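# Can a Robot Clean Your Room Yet?

Short answer: no. Put your socks away.

The longer answer is more interesting. Machines are already good at some jobs. A dishwasher washes dishes, and a robot vacuum can bump its way around a rug. But each of those does one thing. Your bedroom floor needs something that can do hundreds of things, including deciding whether that lump is a sweater or the cat.

The first problem is knowing what stuff is. A shirt on a hanger looks like a shirt. A shirt in a ball under the bed looks like nothing on Earth.

The second problem is picking stuff up. Squeeze a tomato too hard and you have soup. Hold a mug too gently and you have 2 mugs' worth of pieces. You learned all this as a baby, mostly by dropping your lunch, and you got years of practice for free.

Shops are a bit easier than bedrooms. Shelves stay put, and boxes don't get kicked under the bed. Even so, a robot that can stack 225 identical boxes may be stumped by one floppy bag of rice.

Flat, thin things are sneaky too. Try picking a playing card up off a table while wearing winter gloves. Then try handing it to a friend without bending it – that's the sort of job a robot hand has to work at.
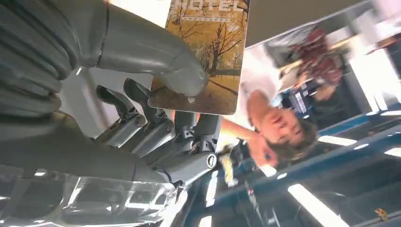
*Khaemba Kids' Science Desk – Home & Shop Machines Team*

A thumb on one side and fingers on the other is a good way to hold a card. It's how you do it. Your fingers have joints so they can curl to fit what they're holding, and the grey ones here have joints for the same reason.

Holding is only part of a chore, though. Somebody still has to know where the thing goes, and when to let go of it. Lanying Mao, who edits this page, says her 6-year-old hasn't mastered that part either.

So, the socks.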